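Beaker (glassware)

A beaker is a simple open container, flat at the bottom, used for holding, stirring, mixing and warming liquids. Mostly a straight-sided cylinder. Most have a small spout for pouring, though not all. Found in laboratories, schools, craft rooms and more and more in ordinary kitchens.

Contents
1 Name
2 Shape and types
3 Materials
4 Markings
5 Use on the bench
6 Cleaning and storage
7 In the home
8 See also

Name
From Middle English "biker", a drinking cup, itself from Old Norse. The drinking sense is older than the laboratory one. In Britain a child's plastic cup with a lid is still called a beaker, and so is a kind of prehistoric pot, for which see Bell Beaker culture.

Shape and types
Low form – height a bit more than the width. The usual school beaker, often called a Griffin beaker. Tall form – height nearer twice the width, sometimes called a Berzelius beaker, common for titration. Flat form – shallow and wide, used for crystallising, where a large open surface is wanted.

The rim is normally turned outwards a little. This makes the edge stronger and gives the fingers something to catch on. Beakers are sold from a few millilitres up to several litres. In teaching sets the 50 ml size is usually the smallest, and the first to go missing.

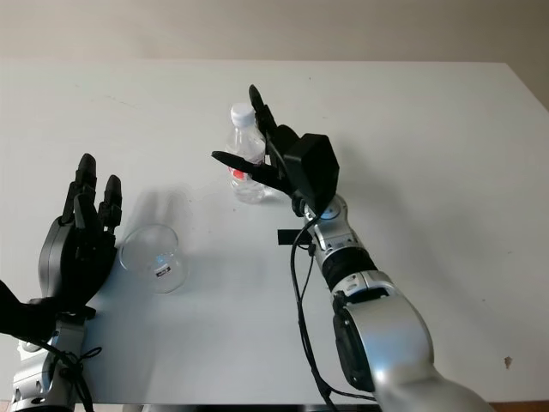 Empty clear glass beaker on a white table, with a plastic water bottle further back.

Materials
Borosilicate glass for most purposes, as it copes with heat better than soda-lime glass. Plastic beakers (polypropylene, or the clearer polymethylpentene) are lighter and dont shatter but cannot go over a flame. Steel and enamel are used where breakage is a worry and seeing the contents is not. PTFE for hydrofluoric acid, which attacks glass.

Markings
Graduations on the side are a guide only, commonly good to within 5 or 10 per cent. For anything careful a measuring cylinder, pipette or volumetric flask is used instead. Many beakers also have a matt white patch for pencil. Paper labels are common too, and tend to lift after a few washes.

Use on the bench
Filled to two thirds at most, less if it will be stirred or heated. A watch glass on top keeps out dust and cuts down splashing; the spout leaves a gap for steam. Small beakers are lifted by the side, large ones with a second hand underneath, never by the rim alone. Chipped ones should be thrown out.

Cleaning and storage
Warm water and detergent, then a rinse with purified water, then upside down on a rack. Nesting saves space but wet beakers can stick together and crack when pulled appart.

In the home
Used for measuring dressings, mixing dyes, holding pens, rooting cuttings. A beaker that has held laboratory chemicals should not be used for food or drink afterwards, however well washed.

See also
Erlenmeyer flask
Measuring cylinder
Stirring rod
Watch glass

Last edited 24/04/2019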